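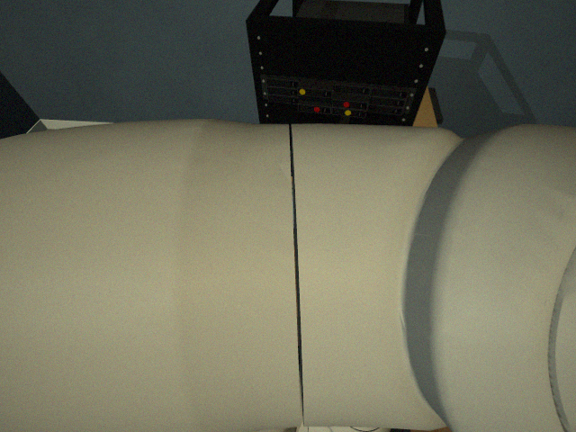

Sim camera blocked by the arm — move camera, change arm, or crop?

Posted in Arms and Controllers by Mpho Mtshali

Hi all, quick one, hopefully. I'm comparing two arms in simulation before we spend real money. One is the Trarmont long reach, the other is the short Cullgate. Same table, same rack at the back, same two-finger gripper, same pick and place job. Wrist camera is fine on both. The problem is the fixed overhead camera.

With the Trarmont, the upper link swings right in front of the lens on a lot of the moves and I get a view that's nearly all beige shell. Top of the rack still shows, and that's about it. Table gone, gripper gone. I need the fixed view because the policy we train takes both cameras in, and the wrist one alone does badly as soon as the part is off to one side.

I ran 600 episodes over the weekend and 142 of them have the arm over most of the view at some point. Didn't notice till Thursday because I was only watching the wrist feed. Yes I know.

Stuff I tried:

Raised the camera 86 mm. Bit better at the start of the move, no help once the elbow comes up.

Wider lens. Now the parts on the table are tiny and the arm is STILL in the way.

Hid the arm mesh for that camera only. Looks lovely but the real one won't be see-through so I turned it back off.

One more still, from a different point. You get a bit of table here at least.
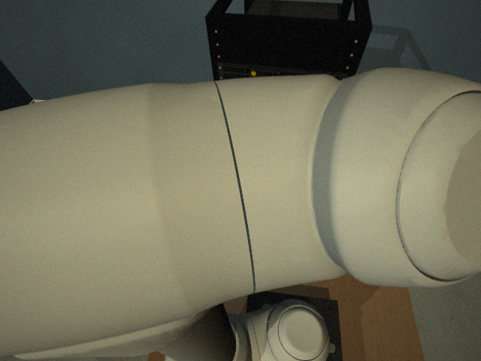
Fixed view again, some wood and the black base plate showing under the link

So what do people do? Move the camera, go with the shorter arm, or throw out the bad episodes and carry on? Controller is a Lahtinen if that matters, default joint limits, nothing fancy. I'd like to start the long run (3000 episodes) soon and don't want to do it twice.

Luminița Costache

Don't throw them out. Or not yet anyway. If the real camera goes in the same spot the real arm is going to block it the same way, and your policy will never have seen that. It'll freeze or do something silly the first time the view goes beige.

Move the camera first. Your second picture gives it away, the link runs straight across the view from the left edge and the big joint fills the right side. So the camera is close to the arm and looking down past it. Raising it won't do much, you're just looking at the same link from a little higher. Go sideways. I'd put it on the far side of the table from the rack, looking back toward the rack, low enough to see under the elbow. Then check it like this:

Pick your worst episode, the one with the most shell in it.
Replay only the joint positions, no physics, with the new camera.
Save a mask of the arm for each step and work out how much of the view it covers.
Do that for four or five camera spots. Takes minutes.

Keep whichever has the lowest worst case, not the lowest average. Averages hid this from us for a whole month, the arm was parked out of the way for half of every episode so the number looked great.

Then the elbow. A seven-joint arm can usually reach the same point with the elbow up or out to the side. If the Lahtinen lets you set a rest posture, set one that keeps the elbow away from the camera. We did that on ours and it helped more than the camera move did. If your Trarmont is the six-joint version you have fewer choices, check which one you've loaded before you spend an evening on it.

About the arm comparison — careful. Right now you are really comparing "arm in front of camera" with "arm not in front of camera". Give each arm its own best camera spot, then compare. Otherwise the Cullgate wins for a reason that has nothing to do with the arm.

And do a short run before the 3000. Please.

Clinier_fan

just get the cullgate, had one for a year no problems. also cheaper

Mpho Mtshali

Thanks Luminița, that's really useful. It's the seven-joint one, just checked. Hadn't thought of replaying without physics, I was re-running the whole thing every time like an idiot. Will try the far side tonight and set a rest posture, then redo teh masks for both arms.

@Clinier_fan the Cullgate can't reach the back corner of our table, otherwise I'd be tempted.

Luminița Costache

Good. One thing I forgot — if you move the camera to face the rack, check the lighting as well. Ours picked up a hard shadow on the wall behind and we had to soften the lamp. Post your mask numbers when you have them, I'd like to see how the elbow thing does on that arm.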